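August, Wednesday, a bit after lunch

Pack number 4 is off the machine and hanging on the hook by the window, and I am very pleased with it, even with the crooked bartack on the left hip wing (which I am leaving, because I picked that seam out twice already and the fabric is starting to look tired). Main fabric is the Valtstead ripstop, bottom panel is the heavier Sampaio stuff we had left over from the spring batch. Empty weight with hip belt and both shoulder straps on is 575 grams. I had hoped for less, but the new strap foam is thicker and I wouldn't trade it back for anything!

Saodah Santoso wore number 3 up to Cestton and back over the long weekend with a full food carry, and she came in this morning with a page of notes, bless her. The frame sheet creaks on every step until it warms up. The side pockets are finally deep enough that she can get a bottle out and back in while walking. The roll top still wants one more turn than the straps allow when the bag is half empty, so I've cut the next pair of top straps longer and pinned them to the pattern card.

Thread: we are nearly through the big Hutance cone. Please don't start the gray one for structural seams, it's the thin stuff for labels and mesh only. I've put tape on it.

Still to do on number 4: seam seal the bottom corners, trim the webbing ends and melt them, swap the sternum buckle for the one without the whistle. Then it goes out with me on the ridge loop, 2,625 feet of climb with the sand bags in, and I'll write down how the belt does on the way down too.

The drinking hose is the part I keep going round and round on. On number 3 I ran it straight from the port to the shoulder strap, nice and tidy, and there's nothing to give when you twist or reach up for a hold, so it tugs at the bite valve – Saodah circled that one in her notes. What I want is how the yellow-tan cable is dressed on the KUKA arm, along the top of the pale link, over the low part of the orange cover, and then out into a big wide loop. So on number 4 I'm moving the first keeper farther back and letting the hose bow out above the strap before the second one catches it. Basting only for now, no bartacks until I've walked with it.
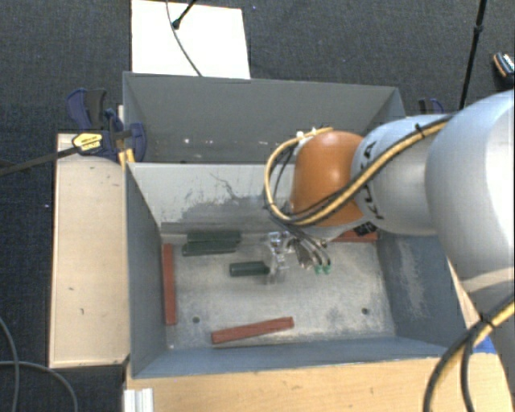
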